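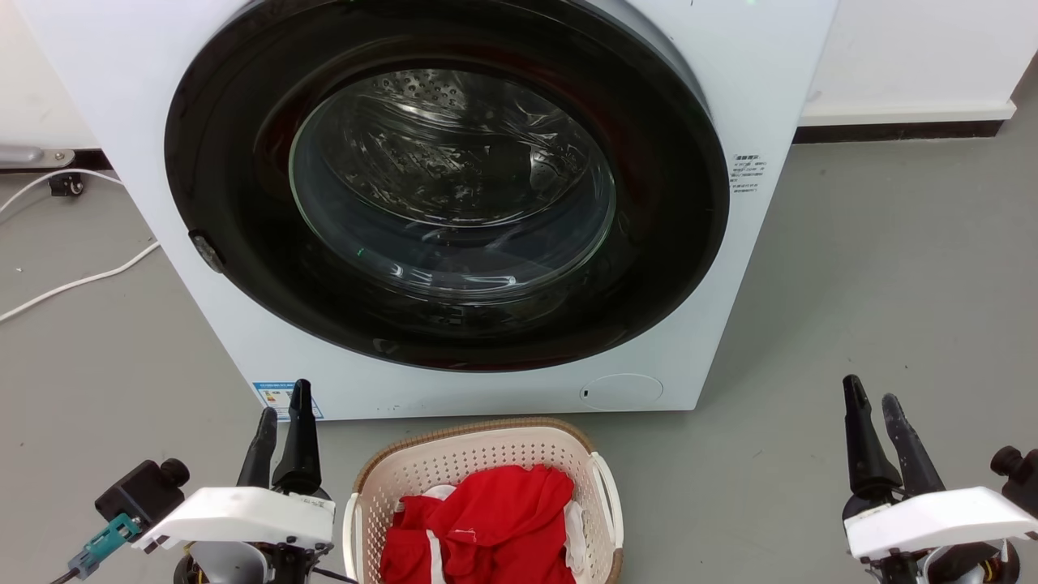 **Figure 3.** Front-loading machine with a laundry basket placed in front of the door.

### 4.2 Floor space and the basket

Loading and unloading were recorded in 22 households, 11 in Plindemgate and the rest in Bralham and Starnitgate. All had a front-loading machine, and in most of them the laundry was carried to it in a plastic basket. We noted where the basket was set down and how often it was moved before the door was closed.

The usual place was directly in front of the machine, as in Figure 3. This keeps the distance between basket and drum short, but the basket then takes up the floor where a person would otherwise stand or kneel. In seven homes people pushed it aside with a foot at least once during loading. Koubek's earlier household survey treats the basket as part of the machine's footprint – we follow that practice here, and measure free floor from the front panel outwards.

Small items were dropped more often during unloading than during loading. Of about 260 socks and cloths handled in the October visits, most of those dropped landed between the basket and the front panel. A basket with a raised rim had to be tilted or drawn back before they could be reached.

Access to the filter was a separate matter. Where the cover is low on the front panel, the basket has to be moved before the filter can be cleaned. Few participants mentioned this unless asked, and cleaning habits are taken up in Section 4.4.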